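Tisonholm adopts working rules for staff who share a table with robot arms

Tisonholm has adopted a written code of practice for rooms in which people and robot arms work within reach of each other. The code was drafted by the safety office at Mutum and takes effect in March. It applies first to cloth-handling work, including the folding and sorting of shirts and other garments.
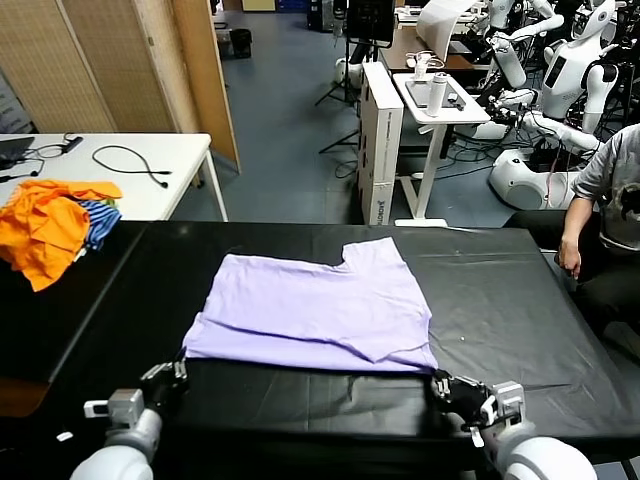
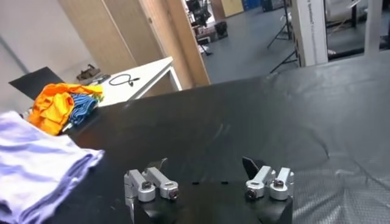
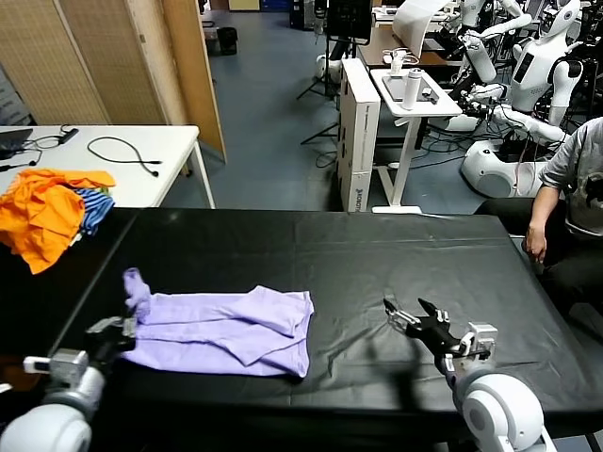
Garment work at a covered table.

The new code replaces a set of local notes that had grown up separately at each site. Under those notes, one site allowed staff to reach across a table while the arms were powered, and another did not. A single rule now applies. No person may place a hand over the work surface until the operator has called a stop and the arms have come to rest.

Other provisions deal with the room itself. Cables on the floor must be routed away from any seat or walkway before a session begins. Table covers must be checked for folds that could catch a gripper, and replaced when torn. Garments waiting to be handled are to be kept to one side, clear of the path of both arms.

Each session will have a named observer, who may be seated but must have a stop control within reach. An observer may not serve for more than 2 hours without a break. Any contact between a person and a moving arm, however slight, must be reported within 24 hours, and the station will stay out of use until the report has been read and signed.

"Most of what is in the code was already being done by careful teams," said Zanele Potgieter, head of safety at Mutum. "The difference is that a new member of staff can now read it on the first morning, and a supervisor can be held to it."

The draft was tried at the Drarlow site for six months before adoption. Two changes followed from the trial. The wording on grippers now covers hands with several fingers as well as two-fingered types, and the checklist used at the start of a session was cut to a single page.

Shabalala, which supplies training to the sites, will offer a half-day course on the code. Staff who have already completed the general machine safety course will need to attend only the second part.

The code will be reviewed after 2000 hours of recorded work, or sooner if a serious incident is reported. Printed copies will be posted at the entrance to each room. Comments from staff may be sent to the Mutum safety office at any time before the review.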